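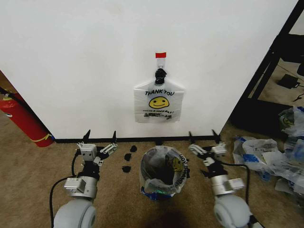
Week 4 – Small-room waste: bags, hooks and bins

Reading for this session: the packet chapter on liners, plus the two pages from the Skovalell office study. Bring your tally sheets on Sunday if you are in the weekend group.

## 1. The claim we are testing

Most housekeeping manuals say the same thing about shopping bags: save them, hang them somewhere handy, and use them to line small bins. The manuals call this free. I would like you to stop accepting that word until you have looked at what goes with it.

A reused bag costs storage space, a hook or a drawer, and the time spent fitting it to a bin it was never made for. It may still be the better choice. The manuals don't show that, though. They say it and move on to descaling kettles.

## 2. Hanging the bags

Clear stick-on hooks are popular in rented rooms. The packets promise a clean release, and sometimes you get one. Points to check before you trust a hook:

- What is the wall made of? Smooth painted panel holds better than textured paint.
- Was the surface wiped and left to dry first? Most people skip this.
- What is on the hook? One empty bag weighs next to nothing. A bag stuffed with 37 other bags is a different matter, and so is the elbow that catches it.

Gathering the handles and tying them keeps a bag flat against the wall and out of the way. It also means somebody has to untie it. If the knot is tight, people will go and find another bag, and your storage system has become a decoration. Loop the tie once and tuck the end in.

A word on marks. A bit of colored tape on the wall is often used to show where something belongs. Fine, if everyone in the room knows what the color means. In the Skovalell study, Aurélien Carré asked staff in one office what the tape was for and got different answers from people sitting at the same desk.

## 3. Lining a small bin

The usual advice is to fold the liner over the rim. I agree with it, with reservations:

1. Push the bottom of the bag down before you fold. Trapped air lifts the liner, and the first apple core drags it in.
2. Fold evenly. A shopping bag has two handles, so it has two high points and two low ones. Either tuck the handles under the fold or cross them behind the bin.
3. Don't knot the slack unless the bag is far too wide.
4. Check for holes by holding the bag up to a window. Thin bags tear at the base corners.

Printed bags show their lettering sideways or upside down once they are on a bin. Some of you found this untidy in last term's survey. I can't get worked up about it, but if it bothers you, turn the bag inside out.

## 4. Where the bin goes

Manuals like to put the bin directly under the bag supply, so that the fresh liner is within reach. It sounds sensible. I have seen no decent evidence that it makes people change liners more often. The Rolland handout claims it does, citing 17 rooms, all cleaned by the same two people who wrote the handout.

What I will accept is that a bin on carpet needs more thought than a bin on tile. Drips stay. Keep wet waste out of it, or put a washable mat down first. Keep the bin clear of fire extinguishers too. An extinguisher has to be reached without moving anything, and a bin is just the sort of thing that drifts in front of one by December.

## 5. Numbers for the exercise

Use these for the worksheet. Do not round.

| Item | Quantity |
|---|---|
| Plostix liners per case | 2000 |
| Cekport shopping bags collected in one term | 400 |
| Bags rejected for holes or food | 37 |
| Bins on the corridor | 17 |

Work out how many liner changes per bin the usable shopping bags would cover. Then write half a page on what the answer leaves out. Start with who sorted the bags and how long it took. "It saves plastic" will not get full marks unless you say compared with what – the bags had already been handed over at the till, and the case of liners may have been bought anyway.

Worksheets go in the tray by the door before the next session. Late ones get read last.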